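3.2 Collecting the garment demonstrations

All clothing data was gathered in homes, with the hand-held gripper, no robot arm present. We tried a lab table first. Too flat, too clean, policy trained on it fell apart the moment a garment was lying on anything soft or patterned. So: beds. Beds have give, covers slide, and people really do sort their clothes there.

The garment set (we call it Cuvel below) has 3894 recorded episodes, of which 2986 survived filtering. Tasks are grasp, drag, flatten, fold, and hang. Hang is the smallest group and the one that took longest per episode. Dark knits are over-represented on purpose. A first model, trained in August on light cotton shirts only, closed its fingers in the wrong place on nearly every black item we gave it.

Figure 4. Hand-held collection on a bed. (a) Fingers at the near edge of a black sweater. (b) Black garment spread out, hanger held in the other hand.

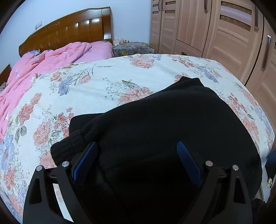
Dark garments are hard for two reasons. Folds show very little contrast, and a black tool body on black cloth gives the encoder almost no outline to work with. The blue pads help here. We did not choose the color for that, it was what the supplier had, but in the ablation (Section 5.3) painting the pads out of the input hurt grasp success on dark items far more than on light ones. We left the tool body black. Repainting would have meant throwing out everything recorded up to then.

Instructions to collectors were kept short. Start with the gripper open and the garment in view. Approach from the near side of the bed. Close slowly. If the grasp slips, keep recording and try again, dont restart. Retries turned out to be useful and we kept them all, tagged as such. A collector who restarts after every slip produces very clean data and a policy with no idea what to do after a miss.

Room contents were not cleared or staged. Collectors were told to leave bedding, curtains and furniture as they found them and only take away anything with a name or address on it. Lighting the same: whatever the room had. Episodes where the view was too dark to see the finger tips were dropped in filtering.

3.3 Two-handed episodes

Hanging needs a second hand. We have one gripper per collector, so the hanger is held in the bare hand and the gripper deals with the cloth.
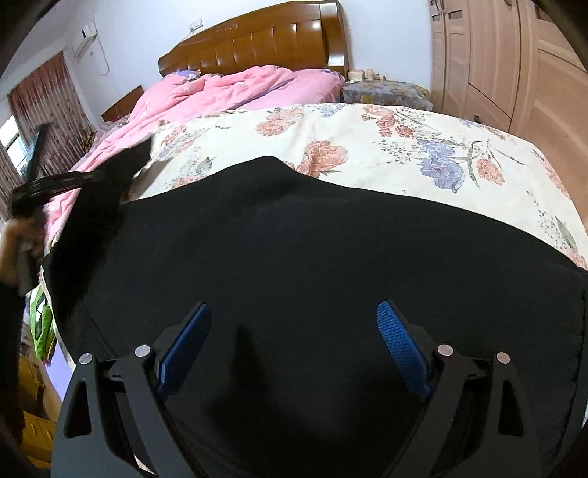 This leaves a gap between the training data and the target robot, which has two arms and no fingers of skin. We handle it as follows. The gripper side is used as is, full trajectory plus opening width. The bare hand is not tracked. At run time the second arm brings the hanger to a fixed pose and holds still, and the learned policy moves only the garment arm. Crude. It ignores the small tilts people make with the hanger while feeding a shoulder onto it, and we think most of the failures in Table 6 come from exactly that. A tracked glove was considered and dropped, too slow to put on and collectors disliked it.

Of the hang episodes, 224 were labeled by hand for the moment the hanger enters the garment. Labels were made by S. Polat and checked by a second reader; disagreements of more than 16 frames were looked at again together. The labels are used for evaluation only and never seen in training.

3.4 Filtering

Three automatic checks, then a manual pass. Episodes were dropped if pose tracking was lost and did not recover, if the gripper never closed, or if the file was shorter than the minimum lenght given in Appendix B. Tracking loss was the main cause by a wide margin. It happens when cloth fills most of the view and there is little fixed background left to lock on to, so large garments suffer more than small ones. Tilting the wrist back a little before the grasp fixes most of it. We added that to the instructions midway, and episodes from before and after the change are marked in the release.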